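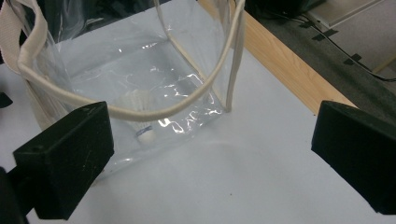 From: Farah Hidayat
To: open-day list
Date: 21 August 2021
Subject: Re: Demo table at the Ondus open day

Afiq Pangaribuan wrote:
> I missed the demo at Ondus because I was on the door.
> Which task did they show, and did people get to
> try the gripper themselves?

Afiq, it was the shuttlecock and the clear bag. Visitors could try it. You hold the gripper by hand and work the two fingers, and it records while you move. There were 2 grippers, so the line went quickly. We had 38 people sign up for a turn and 364 through the building.

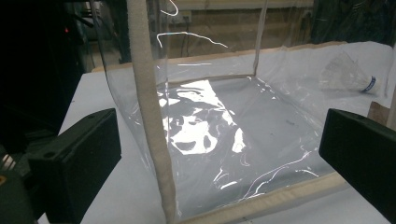

Photo: Ondus open day / F. Hidayat

Most of the questions were about the plastic. It is see-through, it wrinkles, and it throws glare back at the camera, so it is hard to tell where the wall of the bag is. The shuttlecock is easier to find, with the blue band at the base. One man asked why we don't use a box. The Bretska people told him they have plenty of boxes in the July recordings and want more soft things.

Two requests for next time. Please put the sign-up sheet by the stairs, and print the task card in larger type. I read it out loud all afternoon.

Leftover badges are in my desk if you need them for the Donutia visit.

Farah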